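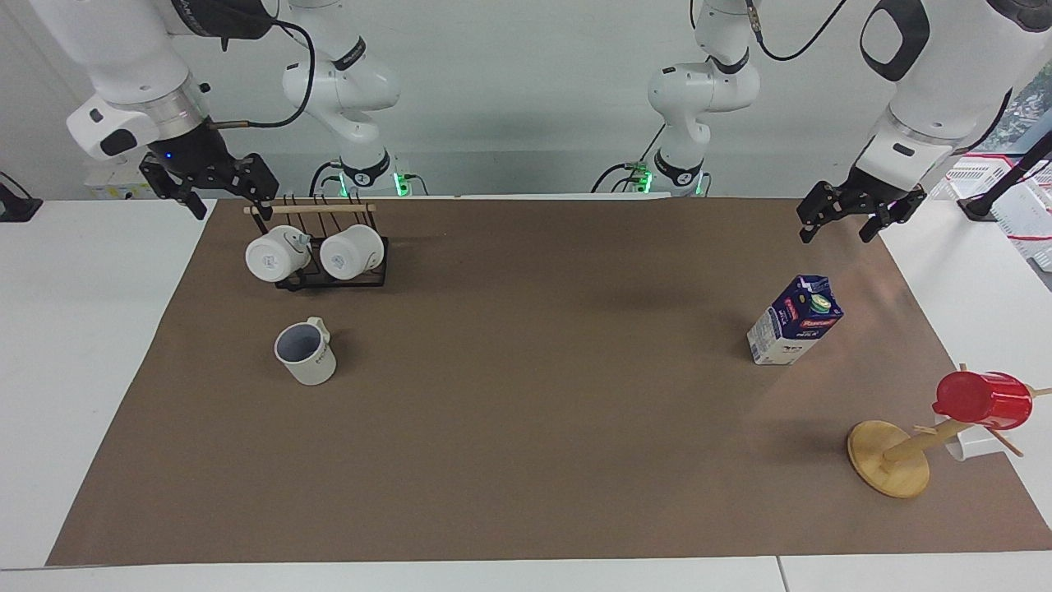
What stopped the two-arm cell at Finitz? The gripper kept reporting a good hold after it had lost its grip, and the controller believed it.

Slide 2. Background, keep short. I'm Tsz-kin Chou, I look after the test cells at Oltstead. We ran 408 pick cycles in September on kitchen items. Mugs, cups, cartons. 12 of them ended in a drop. Nine of those were the same fault.

Slide 3. The fault. The hold signal comes from motor current. Once the fingers close past a set width the signal latches, and it stays latched until the next open command. If the item slides out halfway through a move, the arm carries on and "places" nothing. Pause here, people usually ask about the other three drops. They were bad grasp angles. Leave them for the end.

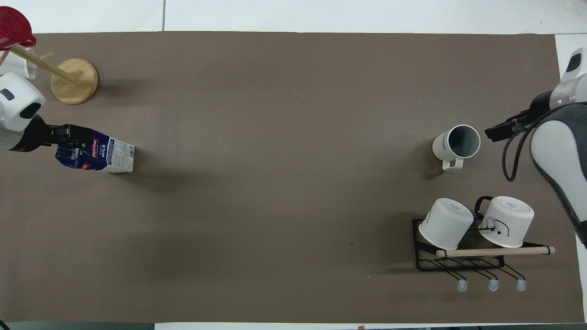
Slide 4. The latch fault is worst on anything that gives under the fingers. We had set one closing force for every item, 43 percent, and never went back to it. A milk carton held on its side, like the Pascual one in the gripper, has walls that can bow in, and the width reading then drifts past the latch point. Mugs are stiff and hid the problem for weeks.

Slide 5. Safety side. On Monday a dropped carton ended up under the other arm and that arm did not stop, as it had no fault to act on. Damage was one bent finger. Say clearly that the gate was shut.

Slide 6. Changes. Latch removed, width now checked through the whole move. Force set per item. A lost hold stops both arms. Borbridge reran the failed cycles plus extras, 73 in all, no false holds. Nakamura cell gets the same update next.

Questions.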